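Tostum build log, August. Two arms, one torso, spare bedroom. Thread.

1/ Swapped the wrist bearings on both sides. The old ones had play you could feel by hand. Backlash at the left wrist is down, right is the same as before. Checking the coupler next.

2/ Gripper cables now run outside the forearm. Routed inside, they chafed at the elbow past 90 degrees. Outside, they need a service loop, and the loop wants to catch on things.

3/ Control loop dropped packets again. Log shows 531 late frames in 26 minutes, all on one bus. Reseated the connector, replaced the terminator. 4 late frames in the next run.

4/ Lucimara Mendonça asked why pillows. Soft, no fixed edges, cheap to drop. Grip force is the whole problem. 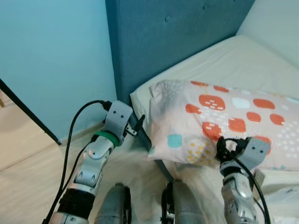
1 min read

5/ Right gripper on the pillow, left one over by the headboard. Cable slack at the right fingers is too long. Will shorten it and add a clip.

6/ Force limits next. Config goes up once the coupler is sorted.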